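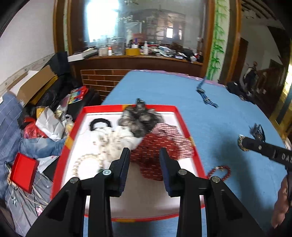
Informe de avance – Recogida de demostraciones en viviendas
Proyecto Nundis, segundo periodo
Destinatario: Eino Väisänen, Vaditz
Fecha: 8 de septiembre de 2024

Resumen

En este periodo hemos completado la recogida de la tarea «ordenar accesorios y prendas pequeñas» y hemos empezado la revisión de los episodios. El total entregado a Zilidix para su procesamiento es de 1.799 episodios. Quedan pendientes la segunda pasada de anotación y las viviendas con escaleras interiores, que se habían dejado para el final por motivos de acceso.

El gasto se mantiene dentro de lo aprobado. No pedimos ampliación de plazo.

Trabajo realizado

La tarea se graba en casas habitadas, con las cosas tal como las tiene la familia. El operador trabaja con una pinza en cada mano y mueve los objetos entre la superficie de apoyo y una bandeja o caja. Cada sesión tiene 200 episodios como máximo. Pasado ese número los movimientos se vuelven repetitivos y el operador empieza a coger todo del mismo modo, cosa que ya se vio en el periodo anterior y que comentamos en la última llamada.

Hemos trabajado con 8 operadores. Tres de ellos son nuevos y necesitaron una jornada completa de práctica antes de grabar material válido. Las grabaciones de esa jornada se guardan aparte y no cuentan en el total.

Materiales

El cambio principal respecto al plan inicial es el peso que tienen ahora los objetos blandos y los flexibles. El plan hablaba sobre todo de objetos rígidos (cajas, frascos, estuches). Después de las primeras pruebas del modelo, Zilidix pidió más tela, más cadenas y más cuentas. Se han incorporado gomas y coleteros, pulseras de eslabones y de cuentas, cintas, prendas de punto y piezas de pelo sintético.

Las telas estampadas dan buen resultado sobre fondo liso. Por eso usamos una sábana o un mantel azul claro siempre que la familia lo permite. Con las telas blancas hay más pérdidas: en bandejas de interior blanco el contorno se confunde y el anotador tiene que marcar el agarre a mano.

Las pulseras de cadena siguen siendo el objeto más difícil. Se enganchan en la punta de la pinza y el operador tiende a sacudirla para soltarlas. Hemos acordado que ese gesto se conserve en la grabación, pero etiquetado como recuperación, para que el equipo de entrenamiento decida si lo usa.

Incidencias

Reflejos. Varias viviendas tienen muebles con puertas de cristal o espejo frente a la ventana. El reflejo afecta al seguimiento de la posición de la pinza, sobre todo a primera hora de la tarde. Hemos pasado esas sesiones a la mañana y, cuando no ha sido posible, hemos corrido las cortinas.

Calibración. Una de las pinzas llegó con holgura en una articulación. Se apretó y se volvió a calibrar, pero los episodios de esa mañana se han marcado como dudosos. Ó Dubhghaill, que nos suministra los recambios, ha enviado un juego de tornillos nuevo.

Oclusión entre pinzas. Cuando las dos trabajan muy juntas, una tapa la vista de la otra. Ocurre en especial al sujetar una tela con la izquierda para que la derecha la coja por el borde. De momento pedimos a los operadores que mantengan la segunda pinza algo retirada hasta que haga falta – no siempre se acuerdan.

Variedad de agarres en tela

El protocolo pide ahora que una misma prenda se coja por sitios distintos: por el centro, por una esquina, por un pliegue. Los agarres por el centro son los más frecuentes y los más estables, con la tela recogida entre los dedos. Los de esquina fallan más. Se conservan los intentos fallidos siempre que el episodio termine con el objeto en su destino.

También se ha fijado que haya otros objetos cerca del que se coge, a poca distancia y parcialmente tapados si se puede. En el periodo anterior las superficies estaban demasiado despejadas y el modelo no aprendía a evitar lo que tenía al lado.
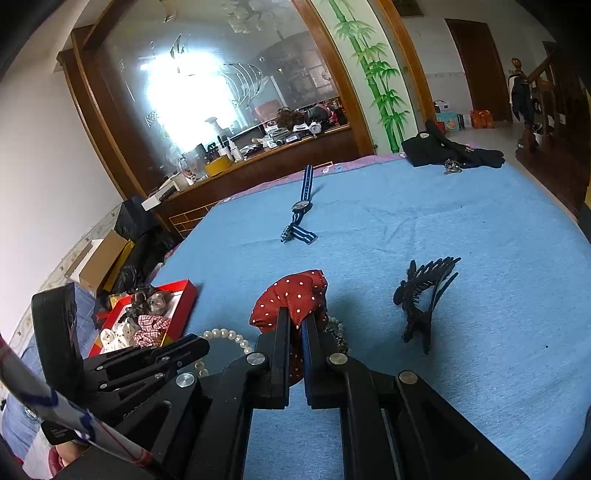

Revisión y anotación

La primera pasada comprueba que el episodio está completo, que el objeto nombrado es el correcto y que no aparecen caras ni documentos legibles. La hacen dos personas por separado y los desacuerdos pasan a una tercera. La segunda pasada marca el inicio y el final de cada agarre.

Vamos con retraso en la segunda. La causa principal son los objetos blandos, en los que no es evidente cuándo empieza el contacto. Hemos redactado un criterio escrito con casos resueltos y lo adjuntamos como anexo B.

Próximos pasos

Terminar la segunda pasada de anotación.
Grabar las viviendas pendientes, con sesiones de mañana.
Repetir los episodios dudosos por la holgura de la pinza.
Preparar el informe final, previsto para noviembre.

Decisiones que necesitamos de Vaditz

Confirmar si los gestos de recuperación entran en la entrega o van en un archivo separado. Confirmar también si se acepta sustituir parte de los objetos rígidos del plan por textiles, según la tabla del anexo A.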